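四月，下午接着写到晚上
Erine 工位，仿真单元整理记录

上午被别的事情占掉了，到下午两点多才坐下来。先把这几天攒下来的东西往本子里搬一搬，不然再过一个礼拜我自己都认不出便签上写的是什么。桂兰（Guilan Jin）下周起要接着用这台机器，所以有些地方我会写得啰嗦一点，桂兰你看到已经知道的就跳过去，不用客气。

先说现在是个什么状态。Erine 上跑的还是那套双臂人形的仿真单元，场景用 Kurnura 房间库里的砖墙小房间，任务是右手去开长边柜的柜门。控制那一侧走 Yin，也就是我们自己写的那层转接，负责把上层给的末端目标变成关节指令再喂给物理引擎。夹爪模型是从 Sandow 给的装配文件转过来的，转的时候出过问题，后面专门写。真机暂时不在讨论范围里，这一页全是仿真这边的事。

之所以要大动一次，起因很小：右臂每次重置以后，末端都会有一点点偏，第一回看不出来，连着跑一晚上，到早上夹爪就对不准柜门边了。我一开始很自信地以为是控制增益的问题，调了整整一天，越调越糟，后来老老实实把增益全部退回去，从头查。这一天没有白费，至少增益那几个数我现在闭着眼睛都能背出来，不过下次还是希望自己先查重置再查增益。

一、重置漂移

查法写在这里，以后再遇到可以照着来。

把策略断开，只留 Yin，让它一直发同一个回零姿态。然后写个小循环，重置、等它停稳、把所有关节角记下来，再重置。跑 1,000 次，晚上挂着就行，不需要人看。早上来把记录拉成曲线，如果重置是干净的，每根曲线都应该平得像尺子画的。

我们那晚拉出来，左臂是平的，躯干是平的，右臂从肩往下有一节在慢慢往一边走。走得很匀，匀到一看就知道不是噪声。再往回翻，第 143 次的时候有一个小台阶，之后斜率变大。这个台阶害我多想了很久，后来发现是那一次我手贱，远程连上去看了一眼界面，把渲染窗口打开了，步长被拖了一下。所以补一条规矩：跑重置循环的时候不要打开窗口，实在想看就等它跑完。说的是我自己。

根子在重置函数里。它把关节位置写回去了，速度也清了，但是 Yin 里面还留着一份上一回合的指令滤波状态。重置后的头几步，滤波器还在惦记上一回合的目标，往那边轻轻拽一下，然后才被新的目标拉回来。按说拉回来就好了，可是右臂那一节的关节摩擦设得偏大，拉到最后差一丁点就停住不动了，于是下一回合的起点就偏了这一丁点，如此往复。左臂因为任务里几乎不动，滤波器里面本来就没有什么可惦记的，自然一直很乖。

改了两处：

重置的时候，Yin 的滤波状态跟着一起清，用当前关节角填满，不要填零。填零我试过，开机那一下整条手臂会抽一下，看着很吓人。

回零之后多等一会儿再放策略进来。原来的写法是固定等几步，现在改成看速度，所有关节速度都低于阈值才算停稳，超时就报错退出。宁可报错，也不要带着一个没停稳的姿态往下跑。

改完再挂一晚，右臂平了。我把两晚的曲线叠在一起打出来贴在工位边上，桂兰路过说像心电图，我觉得还挺好看的。

顺便记一笔，那一节的摩擦我没有动。它偏大是从真机辨识那边抄过来的，有它的道理，为了让仿真好看把它改小，以后两边对不上又要回来找。真要改，先去问做辨识的同事，别在这边悄悄改。

二、夹爪模型

Sandow 给的装配文件做得很细，细到每一颗螺丝都在里面。显示用当然漂亮，拿来算碰撞就是灾难。转换脚本默认是把显示网格直接拿去做凸包，结果手指内侧那一段凹进去的面被凸包填平了，手指还没有碰到东西，物理引擎已经觉得碰到了。表现出来就是夹爪停在柜门边外面一点点的地方，怎么催都不往前走，接触力倒是一直有读数。我盯着那个读数看了好一会儿，画面上明明隔着一条缝。

现在的做法：

显示网格留着不动，碰撞网格单独存一份，放在旁边的 collision 目录里，名字和显示网格一样，后面加 col。

手指拆开来做，每一节用几个简单的盒子拼，内侧的面对齐，外侧差一点没关系。指尖单独一块，因为开门主要靠那里。

掌部用一个圆柱包住就够了，不要追求好看。

拼完以后务必打开碰撞显示，把夹爪张开、半张、合上各看一眼。合上的时候左右手指的盒子会有一点重叠，这个在自碰撞表里屏蔽掉，屏蔽的时候只屏蔽相邻的对，别图省事把整只手的自碰撞全关了。上个月就有人这么干过，手指穿进手掌里面，策略居然还学会了利用这个姿势（我不说是谁，反正最后请大家喝了奶茶）。

还有惯量。从装配文件里带过来的惯量是按实心算的，指尖重得离谱，物理引擎为了托住它，腕部一直在使劲。我把质量按真机称出来的改了，惯量让脚本重新估。改之前腕部静止时的力矩有一个明显的底，改之后基本贴着零线。如果以后谁重新跑了转换脚本，记得这一步会被覆盖，要再做一遍。我在脚本开头加了一行提示，但是我知道大家都不看提示，所以在本子里再写一遍。

三、左臂停在哪里

任务只用右手，左臂就是陪着的，以前一直让它自然垂着。垂着有一个麻烦：躯干往前一倾，左手就蹭到边柜的抽屉面上，蹭一下，柜子没事，躯干的姿态却被顶歪了，右手跟着就不准。有一阵子我们以为开门成功率掉下来是策略的问题，其实有一部分是被左手连累的。

试过几个停法。往后收，肩关节太靠近限位，长时间停在那里控制器会来回抖。横着往外伸，地方倒是够，可是伸出去以后整个身体的重心偏了，还得另外去补。最后定的是抬起来，前臂竖直，手指朝上，微微张开。这个姿势几个关节都离限位远远的，身前也不占地方，桂兰说像上课举手要发言，于是配置文件里那个姿态的名字就叫 raise_hand 了，我没有改，挺好记的。

有一点要小心：左臂抬起来以后会挡住一部分左边的视野。现在的任务目标在右边，挡就挡了，以后要是做左边抽屉的任务，这个停法就要重新想。

四、柜门和边柜

边柜是 Kurnura 房间库自带的，门和抽屉都能动，关节也写好了，省了很多力气。不过房间库里的东西大多是给导航任务准备的，没什么人认真推过那些门，参数都是随便填的。

柜门铰链原来的阻尼是零。碰一下就荡开，荡到限位再弹回来，弹回来又打在夹爪上，很热闹。加了一点阻尼和一点静摩擦，现在用手指轻轻推能动，松手能停。加多少我是凭手感来的：跑到茶水间把那边的柜子门开了关、关了开，记住那个劲道，回来照着调。不科学，可是比原来像样多了。哪天有空应该拿个拉力计去量一下，先欠着。

门关着的时候要有一点吸住的感觉，真柜子都有磁吸或者弹扣。仿真里面我用一个很弱的弹簧代替，只在门快要关上的那一小段起作用。弹簧的范围别开大，开大了门会自己往回走，策略会以为有人跟它抢门。

抽屉暂时锁死。关节还在，就是把上下限都设成零位。原因是右手去够柜门的时候偶尔会碰到旁边的抽屉面，抽屉一动，后面的状态就乱了。等柜门的任务稳了再放开，放开的时候记得把抽屉滑轨的阻尼也加上，它们跟柜门一样，原来也是零。

柜面上的东西，笔记本电脑和台灯，都设成固定，不参与动力学。以前台灯是活动的，有一回右臂收回来的时候肘部扫到它，灯倒下来，整个房间的光跟着变，后面那几百步的图像全都暗了一截，训练那边的同事追过来问我们是不是换了渲染器。现在灯钉死在柜面上，谁也扫不倒。

灯光本身没有动。灯罩那边很亮，左边的墙就显得很暗，深色的手指举在暗墙前面只剩一个轮廓。我犹豫过要不要补一盏灯，后来想想真房间里也常常是这样，留着吧。要是感知那边抱怨左手看不清，再来谈补光。

五、抓门的目标点

这一段写给桂兰，你接手以后最常改的应该就是它。

目标点不是写死在世界坐标里的，挂在门的坐标系下面，跟着门走。这样门开到一半，目标点也跟着转过去，不用另外算。文件里能看到一个接近点和一个接触点，接近点在门面外侧，让手先到那里停一下、把腕部姿态摆正，然后再沿直线往接触点走。直线这一段速度要慢，我现在设的已经比真机还慢了，别嫌它慢。

接近点别离门太近。右前臂比较长，从右下方斜着伸过来，手到了以后肘还在动，太近的话手会跟着晃，晃着晃着就先碰上了。

也别离太远，太远了手臂快要伸直，一接近奇异位形，Yin 的逆解就会开始犹豫，关节速度忽大忽小。要是看到腕部莫名其妙转了一大圈，八成就是这个。先退一点距离，再不行就让躯干往前站一点，躯干的站位在场景文件的开头，改完要重新跑一遍站位检查。

站位检查很便宜，跑完只要 30 秒，所以不要偷懒。它会把左臂停位、右臂接近点、右臂接触点依次摆一遍，看有没有自碰撞、有没有碰到家具、离限位还有多远。全绿才放行。黄的可以看一看，红的一定要改。

六、日常照料

每天开工前的顺序，我现在是这么做的，供参考，不必完全一样：

先看磁盘。Erine 的数据盘不大，录像又很能吃，满了以后它不会报错，只会默默地不写，第二天来发现什么都没有，心情会很差。清理脚本在主目录下面，跑之前看一眼它要删什么。

再看显卡有没有残留的进程。上一个人如果是直接关的终端，仿真可能还挂在后台，新开一个就会抢端口，Yin 连上去的说不定是旧的那个。我有过一下午改什么都没有反应的经历，就是连错了。

然后启动场景，等窗口稳定，回零，看左臂有没有举起来，右臂有没有到预备位。这一步用眼睛看比看数字快。

跑站位检查。

最后放一个短回合，不带策略，只走接近点，看末端误差。误差记在共享表格里，一天一行，别漏。漏一天没关系，漏一个礼拜曲线就断了，漂移这种事就靠这条线才看得出来。

每周另外做一次长的重置循环，就是第一节写的那个。挂之前在门口的白板上写一句“Erine 在跑，请勿开窗口”，写完签名，这样别人知道该找谁。

换驱动、换物理引擎版本这种事，请务必先打招呼，并且换之前把整个环境打包留底。上次升级以后接触的默认参数变了，没有任何提示，柜门突然变得很滑，我们差一点又去调增益（是的，又是增益）。现在接触参数全部显式写在场景文件里，不再吃默认值，但难保还有哪里漏了。

七、今天跑的几个回合

下午改完接近点以后，从四点多开始断断续续跑到吃饭。吃饭回来又跑了一轮。

编号到 289 为止都是好的，起点一致，右手到接近点以后停得住。下一个回合报了一次超时，说右臂没有停稳。看日志是重置的时候躯干有一点点残余的转速，手臂被带着走。我原来只清了手臂的滤波状态，躯干那一路忘了，真是顾头不顾尾。补上以后没有再报，不过只跑了一小会儿，不能算数，今晚挂长的。

夹爪那边，碰撞网格换了以后手指终于肯往前走了，接触力的读数也是碰到以后才起来，看着舒服多了。指尖在门面上还有一点打滑，摩擦系数要不要加，我想等重置循环的结果出来再说，一次改一样，改多了回头分不清是哪样起的作用。这句话是以前带我的师傅天天念的，那时候嫌烦，现在轮到我来念给别人听了。

另外有一件不大不小的事：Yin 的日志时间和仿真时间差了一个固定的偏移，应该是启动先后造成的。对回合内部没有影响，可是要把日志和录像对起来看的时候就很别扭，得手工挪。桂兰说她有办法在握手的时候顺便对一次时钟，我就不抢了，留给她。

录像的事也顺手提一句。现在每个回合都录，太占地方，我打算改成出错的回合全留，正常的回合隔一段留一个。谁要是需要完整的录像，提前告诉我，别等删完再来，我会很为难的。

收工前把新的停位和站位都载进来，让它停在右手往橙红色柜门伸过去的那一步，存一张，以后谁动了配置可以拿来对着看：左前臂竖着，手指朝上；右前臂从右下角斜着出去；笔记本电脑开着放在柜面左端附近，台灯在右边。

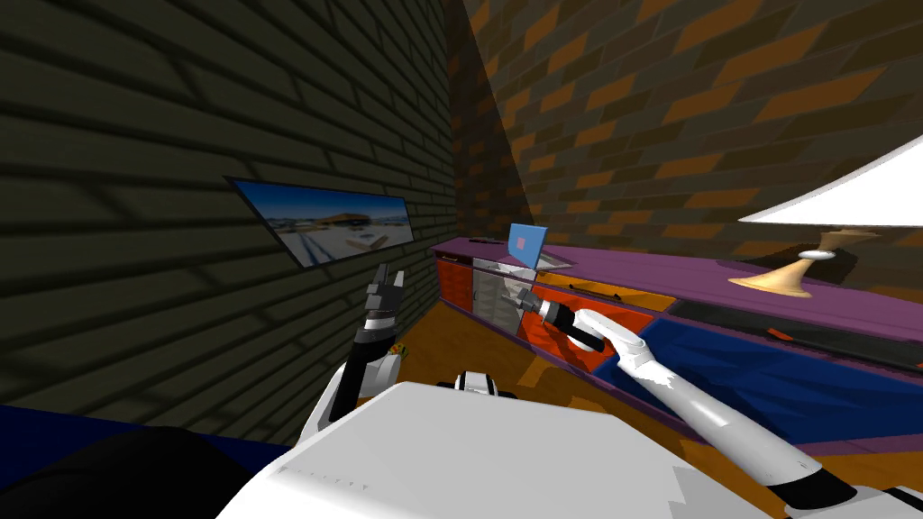 八、留到明天

看长循环的曲线，重点看躯干那一路。
抽屉滑轨的阻尼先填上，关节照旧锁着。
找桂兰要时钟对齐的分支，合进 Yin 之前在 Erine 上单独跑一遍。
给 Sandow 回信，问他们有没有不带螺丝的简化装配文件。
拉力计，去隔壁借。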